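I've had the Prosero hand-held gripper kit for 44 days now, and I keep going back and forth on whether I'd tell anyone to buy it. The pitch is simple. You pay for the kit, you do a job with it yourself, and the service turns your recordings into something an arm can learn from. No arm needed at your end. For a small shop like mine, that's a pretty tempting offer!

My friend Wondimu Habte thinks I was sold a fancy pair of tongs. We've argued over this since February, and he's still wrong - mostly.

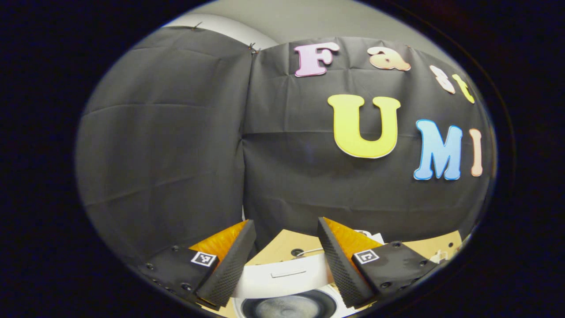

What I care about in a tool like this is the fingers, and the listing barely mentions them. It goes on and on about software. But you live with the fingers all day, and they're the part that will wear out first. I like the diamond pattern on the black tips, and I like that the inner pads are orange, so I can find them fast against dark cloth. The square markers sitting out on top of each finger worry me more. I'm clumsy, and I'd want spares in the box.

Then there's the plan. You get 300 recordings, and after that you pay again. I burned through 47 just learning to slow down, and I don't think beginners should be charged for those. Give us a practice month, Prosero, and I'll quit grumbling. Until then I'd say borrow one before you buy.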